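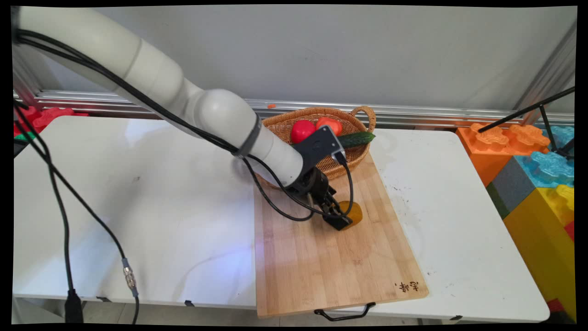 ## 4.2 Basket transfer with a shifted board

**Figure 3.** The arm at the cutting board, gripper over the board, basket at the far end. Fixed camera.

The second task uses the same policy as 4.1, no retraining. Food pieces go between board and basket, one at a time, and the board is moved between trials. We wanted to know how much of the success in 4.1 came from the policy having learned one board position by heart. A fair bit, as we show below.

**Setup.** Two views are fed to the policy: the fixed camera used for Figure 3 and the wrist camera. Both are resized and passed through the same encoder. Actions are short chunks of end-effector motion plus a gripper opening value. The training set is the Umcombe set, 272 demonstrations, all collected by hand-guiding and all with the board in its home position. Nothing was added for this section. Kristóf Szalai reset the workspace between trials from a printed sheet of start positions, so that every method saw the same layouts in the same order.

We compare three methods. *Beno* is the plain policy, both views, no changes. *Beno-W* drops the fixed view when the gripper is close to the work surface and runs on the wrist camera alone. *Kocsis* is our method: both views are kept throughout, but the fixed view is weighted down smoothly as the gripper descends. The weight depends only on gripper height, one curve, set once on the April pilot runs and not touched after.

**Protocol.** 138 trials in total, split evenly over the three methods. A trial counts as a success if the object is released inside the target (basket or board, depending on direction) within 400 control steps. Objects that touch the target and roll off are failures. Trials stopped by the force limit are failures as well, we did not rerun them.

**Results.** With the board at home the three methods are close, and we would not read anything into the order. Once the board is shifted they separate. Beno still reaches for the old position, most clearly on small round objects, where the fingers come down beside the object and close on nothing. It rarely recovers — the chunk is already committed by the time the wrist view shows the miss. Beno-W does better on the final approach but has a new problem: the switch between views is abrupt, and the arm sometimes hesitates at the switching height or drifts sideways before going on. Kocsis shows neither behaviour often. It is slower on the descent, visibly so, and a few of its failures are simply time-outs.

Of the failures over all methods, 11 came from the basket end. Mostly contact with the rim. The basket is woven and gives a little when pushed, so a light touch does not trigger the force limit and the policy carries on with the basket in a slightly different place. We have no fix for this. A stiffer container would hide the problem, so we kept the wicker one.

**Occlusion.** Worth a seperate note. From the fixed camera the gripper and wrist mount cover part of what matters just when it matters: in Figure 3 the object under the gripper is partly behind the fingers, and the mount overlaps the front of the basket. Weighting the fixed view down helps with the first. It does nothing for the second, as the arm is still high when it passes the basket and the weight is near its full value there. Tying the weight to an estimate of overlap instead of height would be the obvious next step. An early version of this was tried with the Telteck segmenter but the masks flickered too much and the weight jumped about with them.

**Limits.** One table, one lighting condition, one basket. Board shifts were sideways and forwards only, no rotation; we expect rotation to be harder for for all three methods. The height curve was set by eye on the pilot runs and another arm would need its own. Per-object results are in Appendix B.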